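About Vostum

Vostum compiles and publishes election results and electoral boundary data. The office is in Skirkberg. The company sells no opinion polling and gives no advice to parties, candidates or campaign groups.

What we hold

The main archive covers local and regional elections in 238 council areas. Each record gives the ward or division, the candidates, the votes cast for each, the number of rejected ballot papers where this was declared, and the turnout. By-elections are entered under the date of the poll and are linked to the seat's previous ordinary election.

Where a boundary has changed between two elections, both versions are kept. Estimated results on new boundaries are stored in a separate table and carry the letter E. They are never merged with declared results.

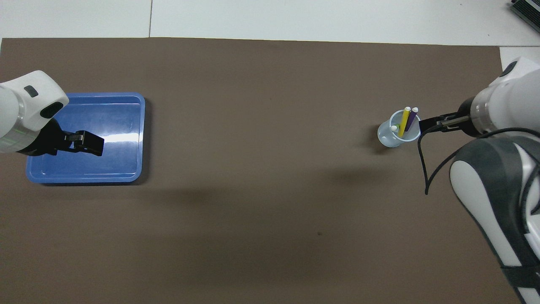
How results are checked

Figures are taken from the declaration published by the returning officer. Two members of staff key each declaration separately, and the two entries are compared by Flovuro, our checking software. Any difference is sent back to the source document. Flovuro also tests whether candidate totals add up to the stated number of valid votes. If the published declaration itself does not add up, the figures are kept as declared and a note is attached.

Corrections issued by a council after the declaration replace the first figures. The earlier version stays in the record history.

Services

Hoani is the subscription service. It provides results by ward, party and year as downloadable tables, with boundary files supplied separately. Subscribers receive a full release every December and smaller updates after by-elections. A single-area extract can be ordered without a subscription. 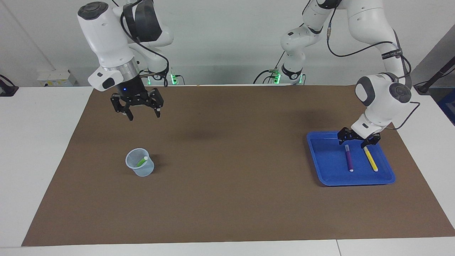
Page last changed: 18 October 2019

Staff and structure

Vostum has 18 permanent staff, working in data entry, mapping and software. Extra keying staff are taken on for the weeks after ordinary elections. Anyone employed here, on any contract, must declare membership of a political party and may not work on results for an area in which they are standing.

Requests and errors

Suspected errors should be reported in writing, giving the area, the ward and the year of the election. A copy of the declaration is helpful but not required.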